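Search the help pages
Search
January 9, 2023
Posted by the Naltau online shop desk

Ticket: size filter hides things that are in stock

Picking this one up again after the break. A customer in Brirnport wrote in to say that when she ticks "medium" under knitwear she gets 5 results, but if she scrolls the whole list without ticking anything she can find loads more mediums. I tried it myself and yep, same thing!

First thing I did was clear the cache and try another browser (always worth a go, it's fixed dafter problems than this). No change. Then I switched off the Remum search add-on and the filter went back to normal straight away, so I was pretty sure I had my culprit - but with it off the search box stops working altogether, and we can't leave it like that in the sales.

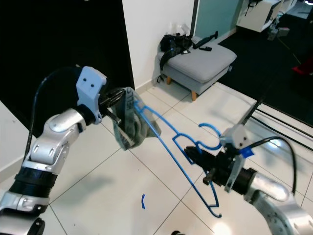

So next I went into the product export, up to 1,000 rows of it, and put the good ones next to the missing ones. The missing ones all came from the Godinho stock sheet we loaded in July, and their size says "Medium " with a space on the end. Remum treats that as a different size. I could have cried, I'd been staring at that column for 90 minutes!

I've trimmed the spaces on 7 test products and rebuilt the index, and all of them now show up when you tick medium. The rest are going through tonight once the shop is quiet. I've also asked for the import to strip spaces on its own, as I don't fancy doing this again by hand.

Leaving the ticket open until the full rebuild has run. Small and large still need checking too.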